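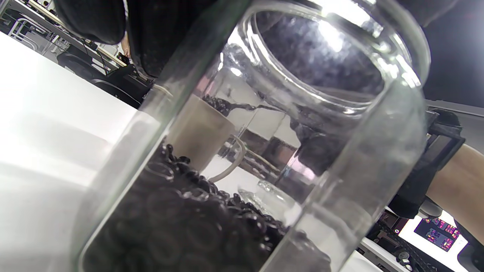 Figure 1. Dark roasted beans in a glass jar, with a mug behind.

Salt, Time and Patience: Making Pork Belly Bacon at Home
Food Studies Practical Project, Final Report
Gwawr Parry
February 4, 2022

Why I picked this project

My grandfather cured his own bacon in a cold pantry in Dornby, and when I was small I was allowed to turn the pieces over, a job I took very seriously. He never wrote anything down. When we were told to choose a preserving method and follow it from raw ingredient to plate, I knew straight away what I wanted to do, and I have to admit I also knew I would get to eat it afterward!

My question was a simple one. Does a dry cure flavored with ground coffee and brown sugar make a better bacon than plain salt and sugar, or does the coffee just turn everything bitter? I had seen coffee used as a rub on beef, but hardly ever on pork that was going to sit for a week.

The meat

I bought one slab of skin-on belly from Cisneros, the butcher on the corner by the bus station, and they were very patient with me while I asked for the thick end and then changed my mind and asked for the middle. It weighed 3,000 grams on my kitchen scale once I had trimmed the ragged side. I cut away 340 grams for a stew (very good, not part of this report) and split the rest into two pieces as evenly as I could manage, which was not very evenly.

The cure

Both pieces got the same base of kosher salt, brown sugar, black pepper and a measured amount of pink curing salt, worked out by weight from our class handout. I want to stress the weighing. My grandfather used handfuls, and I love him for it, but curing salt is not something to guess at. The second piece also got a few spoonfuls of coffee, ground quite fine, plus a little smoked paprika. I rubbed everything in, sealed each piece in its own bag, and turned them every morning before class for seven days. The fridge stayed at 38 degrees, apart from one afternoon when my roommate left the door open a crack and it crept up to 41. I closed it, wrote it in my log, and watched it like a hawk from then on.

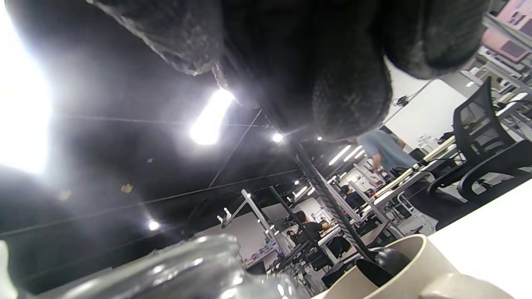 Figure 2. A dark gloved hand, with the black ceiling and its lights beyond.

Drying and smoking

After the week was up I rinsed both slabs, patted them dry and left them uncovered on a rack in the fridge overnight. This gives the surface that tacky feel that smoke likes to cling to. I smoked them over apple wood in the Sturngate smoker that belongs to our department, until the middle of each piece reached 150 degrees. It took much longer than the afternoon I had planned for, and I ended up missing my bus and calling my mother for a ride. She was paid in bacon.

Tasting

I fried slices from both and gave them to friends and two of my teachers without saying which was which. Most people liked the coffee piece better, and the words that kept coming up were "deep" and "toasty." It browned faster in the pan, so I had to keep the heat low. One teacher found it a touch bitter near the edge, and she was right. The plain piece was saltier and cleaner, and to me it tasted much more like the pantry in Dornby.

What I would change

I would use less coffee and grind it coarser, and brush more of it off before smoking. The thin end of the plain slab came out too salty, so next time I would square up the pieces properly before starting. I would also like to try a piece with maple in place of the brown sugar. I have another belly on order for May, and the skin from this one is in the freezer waiting for a pot of beans.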